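The case for a plain white work board

Most advice on folding cloths starts with the fold. I would start with the surface. A cloth folded on a bedspread takes up the give of the bedspread, and a cloth folded on a patterned benchtop has edges that are hard to find. A flat, matte white board fixes both problems and costs very little.

Matte matters more than white. Gloss reflects the ceiling light, and a reflection next to a hem reads as a second hem. A matte face also has a bit of grip, so the lower layer stays put while the upper one is brought across. The colour does the rest of the work. Grey on white gives a clear outline all the way around, corners included, and the corners are what you are lining up.
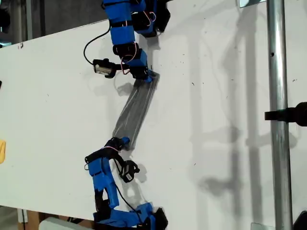
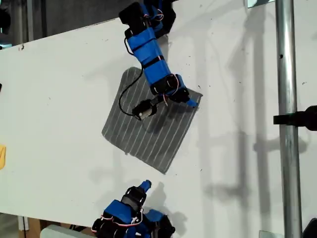

Gerardo Dal Bello

Stripes are the other half of the argument. On a plain cloth the only reference is the edge, and the edge of a soft cloth is seldom straight. Thin parallel stripes give a direction that holds across the whole piece. If they run true after the fold, the fold is square, whatever the hem is doing. Lino Gatti disagrees with me on this and prefers plain cloths, on the grounds that a printed stripe can itself be off the weave. He is right about cheap ones. I still find a slightly crooked stripe easier to correct for than no stripe.

I don't think the board needs to be clean in the showroom sense. Specks and scuffs are normal on any white surface that gets used, and they do no harm if they can't be felt with a fingertip. A raised mark is different, as it will catch the weave. Wipe the board on Monday and leave it alone for the week.

Nor does the board have to sit square to the bench. I used to insist on that. Zsófia Lakatos sets hers at whatever angle suits her elbows and her folds are neater than mine. The cloth should be judged against itself. Bring corner to corner, press from the fold outwards, and turn the whole board if the reach is awkward.

A board 780 mm on the long side is enough for tea towels and napkins. For bath sheets, use the bed and accept the result.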